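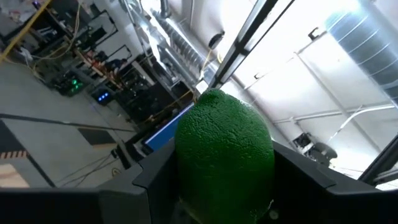
Lime in the gripper, seen from the wrist camera.

Budget thread. I've been putting together next year's equipment request for our produce handling cell and a few people asked how we split the money. Posting it in pieces as I get time.

Background: we're a small shop that does pick and pack trials for fruit growers. One arm, one two-finger gripper, one wrist camera. The arm is paid off. Everything bolted to it or plugged into it is where the money goes now.

First line on the sheet is fingers. Our current ones are hard, flat and dark grey, and they came with the gripper. Fine on limes and lemons. I wouldn't want to run a week of ripe peaches through them.

Two quotes for soft fingertips. Hasis wants $973 for a set, fitted, with a spare pair of pads. Jiltis is cheaper per set but you buy the adapter plate separately, and freight to us wipes out most of the difference.

Humaira Rana asked why we don't mould our own. We did, last December. The pads were decent. The labour was more than either quote once I added up the hours, and I hadn't budgeted for any of it.

Second line: cameras. I'm asking for one spare of the same model, no upgrade. If the wrist camera dies we lose the whole cell until a new one arrives, and the lead time I was given is 16 days.

Cables. I put in 15 per cent of the hardware total for cables, connectors and strain relief. Last year I put in nothing and paid for it out of the consumables line — don't do that, the consumables line is for fruit.

Fruit, then. People laugh at this one but it's a real cost. We go through it steadily and a bruised lime can't go back in the trial. I buy from a wholesaler called Ansari by the carton and log it the same way I log screws.

Someone asked about leasing a second arm. I looked at it. The Skamirora lease is 41 months with a service visit each year, and we'd own nothing at the end. It makes sense if you have steady contract work. Ours comes in with the harvest and goes quiet after.

Floor space belongs in the plan too. A second arm needs its own marked area and somewhere for the controller to live. Get that measured before you ask for a quote, or you'll be getting the quote revised.

Renata Zapata does our purchasing and her one request was part numbers on every line, including the small stuff. It took me an extra afternoon. The last request I sent without them came back twice.

Order of priority, if they cut it: spare camera, fingertips, cables, then anything to do with a second arm. I've written that on the front page so the choice doesn't get made for us.

Request goes in 1/20/20. I'll add the final split to this thread once it's approved — or whatever is left of it.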